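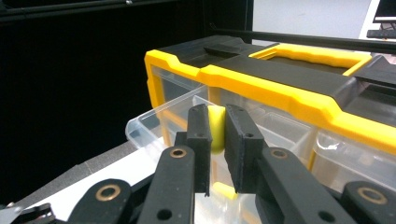 Darnavix Records Portal: User Guide
Section 4. Lodging a security clearance review

Last revised Jul 20, 2022

Use this section if a staff member's clearance has been suspended, downgraded or cancelled and they want the decision looked at again. You need a Case Officer login. Reviewers with read-only access will see the form but can't submit it.

Before you start

Have the decision letter on hand. The review must be lodged within 60 days of the date on the letter, counting weekends and public holidays. The portal uses the letter date, so check it before you type it in.

Lodging the review

1. Sign in and open Personnel, then Clearances.
2. Search by surname or file number. Former employees don't show up unless you tick Include separated staff.
3. Open the file and choose New review. Form 38 opens in a new tab.
4. Enter the letter date and the name of the deciding officer.
5. Pick the grounds for review. You can pick more than one.
6. Type the summary. The limit is 300 words. Anything longer goes in an attachment.
7. Attach the decision letter and any statements as PDF files.
8. Click Save draft and read the whole form through.
9. Click Lodge. Write down the receipt number.

Note: Drafts aren't visible to the review panel. A saved draft doesn't stop the clock.

Caution: Don't put classified material in the summary or the attachments. The portal is cleared for Protected files only. If the grounds rely on material above that level, enter "Held separately" and call the registry on extension 1610.

Caution: Once lodged, a form can't be edited. To fix a mistake, withdraw it and lodge again before the deadline.

After lodging

The file status changes to Under review. Building and network access stay as they were set in the decision until the panel makes its finding. Case Officers shouldn't restore access by hand.

For files moved over from the old Gestik system, the letter date may be blank. Send the file number to Borislav Georgiou in Records and wait for it to be filled in before starting step 3.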